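Gravmont 38 – painel acústico absorvente para postos de trabalho e cabinas de atendimento

Código de família: GM38
Fabricante: Flolov
Linha: Gravmont
Distribuição e assistência: Karaca
Ficha revista em 13 de outubro de 2025

O Gravmont 38 é um painel absorvente de núcleo fibroso revestido a tecido nas duas faces, com 38 mm de espessura nominal. Destina-se à redução da reverberação em salas de atendimento telefónico, espaços de trabalho partilhados, salas de formação e gabinetes com paredes lisas. Não é um elemento de isolamento sonoro entre compartimentos e não deve ser especificado para esse fim.

Construção

O núcleo é formado por fibra de poliéster termoligada, com massa volúmica de 86 kg/m³, sem resinas adicionadas. O bordo é cortado à máquina e fechado por um perfil de alumínio anodizado em forma de U, unido nos cantos por esquadros interiores. O tecido é tensionado sobre o núcleo e retido no perfil por um cordão de borracha, o que permite substituí-lo sem destruir o painel. O cordão retirado não deve ser reutilizado; cada capa de substituição é fornecida com cordão novo.

O perfil tem uma ranhura contínua na face traseira, compatível com todos os acessórios de fixação da linha Tramomeo. Os acessórios da geração anterior, reconhecíveis pelo parafuso de cabeça fendida, não encaixam nesta ranhura.

Comportamento acústico

A absorção é mais elevada nas médias e altas frequências, onde se concentra a parte inteligível da fala. Nas baixas frequências o desempenho depende da distância entre o painel e a parede. Com montagem encostada, a absorção abaixo de 250 Hz é reduzida. Com os espaçadores Tramomeo, que criam uma caixa de ar atrás do painel, a resposta melhora nessa zona sem aumento da área instalada.

Em salas com vários operadores em chamada simultânea, os painéis devem ser colocados em primeiro lugar nas superfícies situadas à altura da cabeça do utilizador sentado. A colocação exclusiva no teto reduz o tempo de reverberação, mas tem pouco efeito sobre as reflexões laterais entre postos vizinhos. 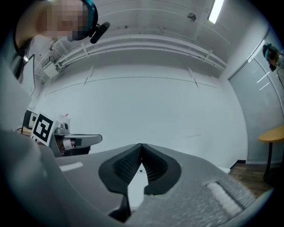

A distribuição em duas paredes adjacentes é preferível à concentração em paredes opostas quando a área disponível é limitada. Em compartimentos com envidraçado contínuo, recomenda-se a versão suspensa, instalada paralelamente ao vidro – a fixação direta ao caixilho não é admitida.

Dimensões e formatos

Espessura: 38 mm
Altura: 200 cm
Larguras: 60, 80 e 120 cm
Tolerância dimensional: ± 2 mm em altura e largura
Orientação: vertical ou horizontal
Cortes em obra: não admitidos

Alturas diferentes da indicada são produzidas por encomenda, com desenho cotado aprovado pelo cliente. Aberturas para tomadas, calhas ou interruptores são executadas em fábrica e devem constar do desenho.

Montagem

O suporte deve estar seco, plano e livre de tinta solta. Em alvenaria usam-se buchas adequadas ao material; em gesso cartonado, a fixação faz-se aos montantes ou com buchas metálicas de expansão. As buchas não estão incluídas.

Cada painel assenta em dois suportes inferiores e é travado por um grampo superior. Os suportes inferiores são nivelados antes do aperto final. O painel é depois apoiado, encostado e empurrado para cima até o grampo entrar na ranhura. Para desmontar, insere-se a chave Tramomeo no topo e roda-se um quarto de volta.

Entre painéis contíguos deixa-se uma junta de 2 mm. Em paredes exteriores sem isolamento térmico é obrigatório o uso de espaçadores.

Manutenção

Aspiração com escova macia, sem pressão sobre o tecido. Nódoas de base aquosa removem-se com pano branco húmido, do exterior para o centro. Não aplicar vapor, lixívia ou solventes. As marcas de fita adesiva podem alterar a cor do tecido de forma permanente e não estão cobertas pela garantia.

Fornecimento

Os painéis são embalados dois a dois, face com face, com folha separadora e cantoneiras de cartão. Armazenar na vertical, em local fechado. As encomendas superiores a 200 unidades são entregues em lotes, segundo plano acordado com a Karaca. A cor pode variar ligeiramente entre lotes de tingimento; para superfícies contínuas, indicar na encomenda que se pretende lote único.

Acessórios

Suporte inferior Tramomeo, par
Grampo superior Tramomeo
Espaçador de parede
Conjunto de suspensão com cabo de aço
Chave de desmontagem
Capa de substituição com cordão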